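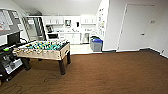
The inventory was due at 17:00 and the Esik office had 198 lines on its list. Line 11 was the foosball table. The surveyor from Domville had left it until the end of the afternoon, after the desks and the meeting rooms, and entered it as follows: cabinet light tan, wood grain; legs dark brown; field teal-green; players yellow and teal, on metal rods. Condition: fair. Under location she wrote "main room, brown floor, short of the kitchenette tile," as the form required a fixed reference and the refrigerator was due to be sold.

The form also required a replacement value. The purchase file gave 1000, with no currency. She left the currency blank and initialed the gap.

She turned one rod to test the bearing. It moved freely for half a turn, then dragged. She turned it back and it dragged at the same point. She recorded this under defects and moved to the next rod, which did not drag.

The coffee maker was line 12. The lease schedule assigned it to Ishida, the previous tenant, who had not asked for it in six years. She marked it "third party, retain."

At 16:40 the ball rolled out of the return and stopped against the end wall of the tray. She had not put a ball in. The list had no line for a ball. She checked the purchase file, which did not mention one either, and added line 199, quantity one, value nil.

Then she went back to the first rod. It turned all the way around.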